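Home | Stories | Archive | Submissions

The Requisition

2021-06-11
By the Trestholm Reading Room

The Office of Equipment at Brukthorpe received the request in May. It asked for two additional arms, to be mounted on a rail of the existing type, and for 90 days in which to justify them. The Office replied that funds had been assigned to the Lestholm annex and that the applicant should submit evidence of need.

The applicant submitted a photograph and no letter.

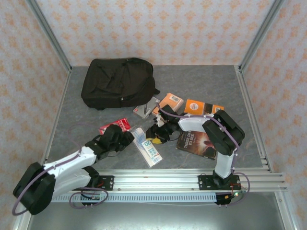

Exhibit 7. Sorting station, both arms in service.

The Office considered the exhibit at its regular session. One member asked whether the book, "Three Days to See," was part of the inventory. The clerk searched the schedule of goods, some 200 lines, and did not find it. Nor did the schedule list a backpack.

The matter was deferred. The minutes record that the exhibit was kept on the table through the afternoon, and that the Murakami estimate was left unopened beside it.

Copyright Trestholm Reading Room | Contact | Back to top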